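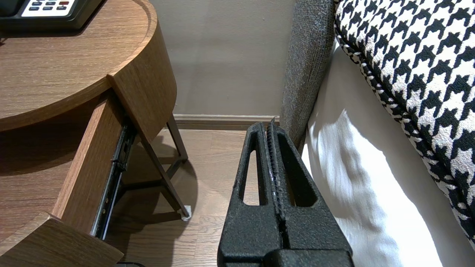
Burnidico Club Gripper Kit

Two-finger parallel gripper set for school robotics clubs and student project teams. Fits the Lesard arm and the Clasine training arm.

Item no. 1886
Last updated Sep 12, 2024

What it is for

Household manipulation tasks at bedroom scale: drawers, nightstands, small plastic parts on a wood surface. Teams entering the James Challenge in March may use it without changes.

The fingers are black with a textured surface. Long cutouts keep the weight down. Finger pads are ridged and can be replaced.

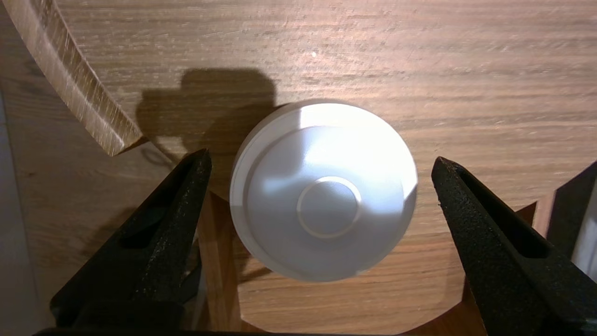
Open the jaws wide and center them over small round parts before closing. Students new to the kit should run at low speed until they can do this every time.

In the box

Gripper body
Finger set, left and right
Spare pads, 2 pairs
Mounting screws, 12
Wrist camera bracket (camera sold separately)

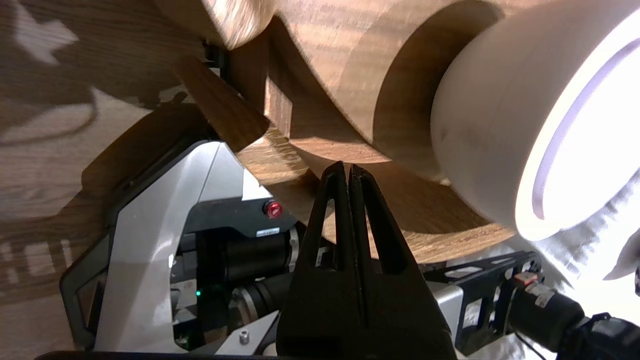 Check finger alignment before each session. Closed fingers should meet evenly along the seam. If they do not, loosen the base screws, reseat and tighten again.

Replacement finger set: order part 819.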